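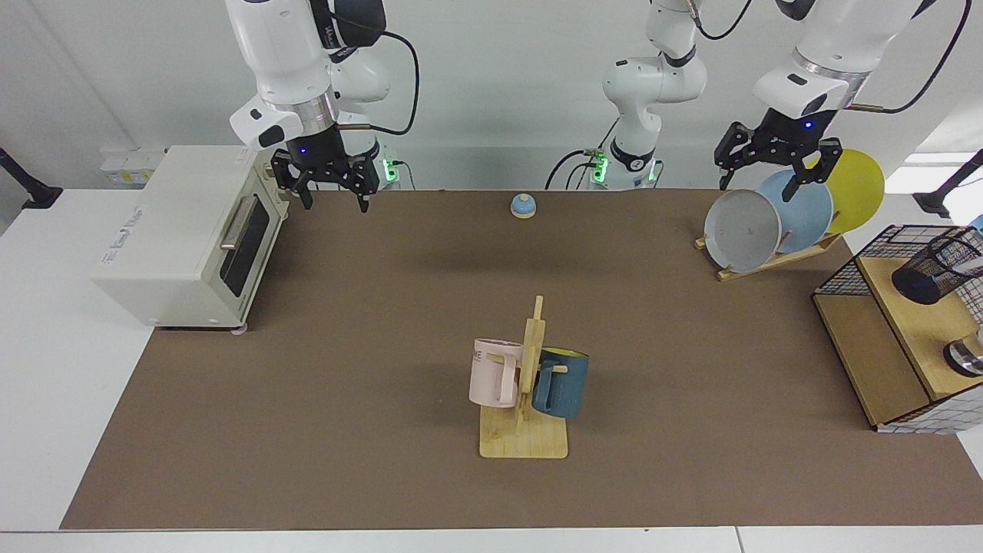 Plates in the rack, toaster oven at the ready

Hello! I'm Silvia and I run the Thursday soup lunches at Jarnanside Hall, and I'm after two people to join me in the kitchen from February.

You'd be chopping, stirring, serving and (sorry) washing up, from half nine until everyone's gone home, usually by 2. We did 148 bowls on our busiest day last winter and I could barely lift my arms afterwards, so I'd love some company! You don't need any training. Ghada Yammine will show you the ropes and help you get your food hygiene certificate, which we pay for. If you can make a decent lentil soup she'll adore you.

The pay is £79 a session plus your lunch, and there's usually a loaf or a tub of something to take home. Bus fares are covered too. School holidays off, if that suits you – it certainly suits me.

I'd like someone who doesn't mind a chat over the counter, as half our regulars come for that and would eat whatever we put in front of them. Flat shoes, please, the floor is tiled and gets slippery.

Pop a note through the hall door marked for me, or ask for Aminu Bako at the front desk and he'll pass on your number. A few lines about yourself is plenty, no CV needed.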